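Re: Re: Covering a big table for the July supper

Somebody on the list wrote on 6 February 2022:

> Paper or cloth for the long table? And does taping it
> into squares really help, or just look fussy?

Paper, every time! I switched to brown kraft after one too many stained cloths, and I like it gridded in dark blue tape, with a plate and a cup to try the spacing.

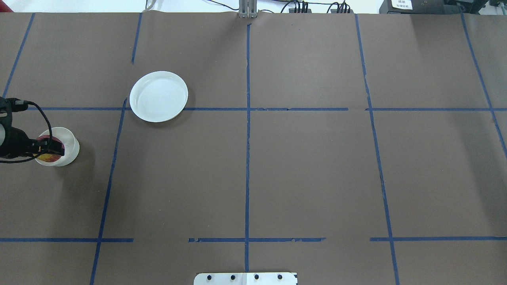
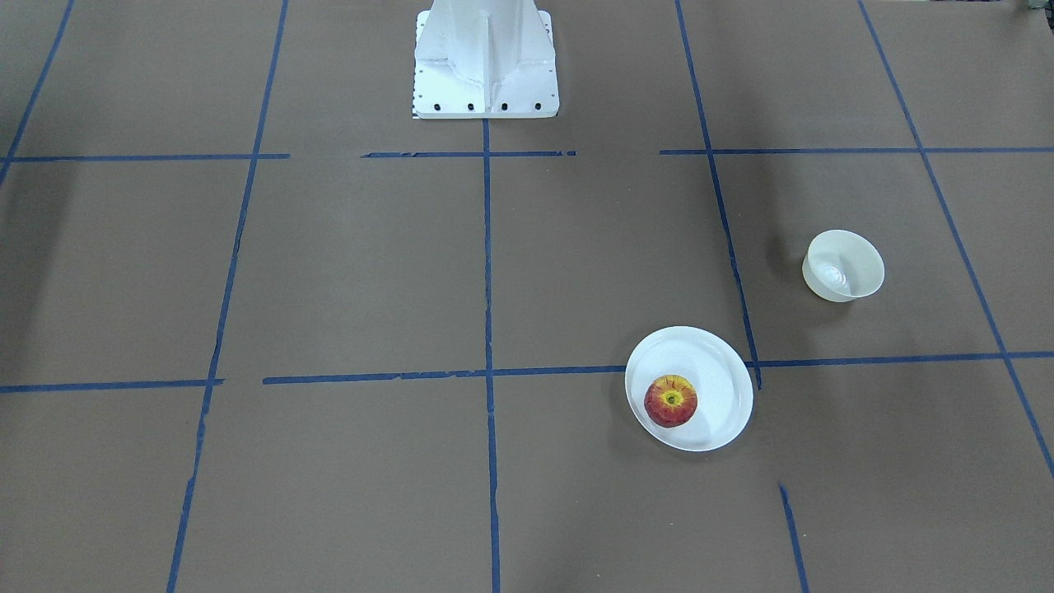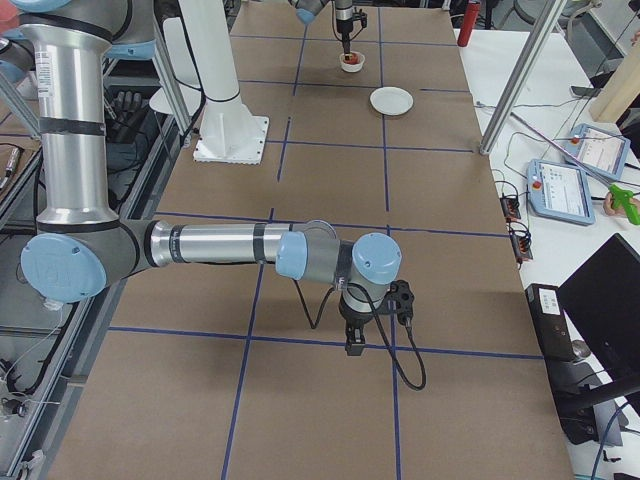 As for fussy, well, maybe a little, but once everyone is passing bowls you'll be glad each place has its own patch. I buy the 100 foot roll from Tavares and it does me 2 suppers (the Jakura paper is prettier but it curls up at the ends and drives me nuts). Pull the tape snug but don't stretch it, and press it down with the side of your fist. If a piece tears ragged, leave it, you'll only rip the paper trying to get it back up.

White plates look great on the brown, by the way. Small cups, too, if you're doing the fruit thing again.

Does anyone still have the Uvetti platters? I need 2 of them back by July.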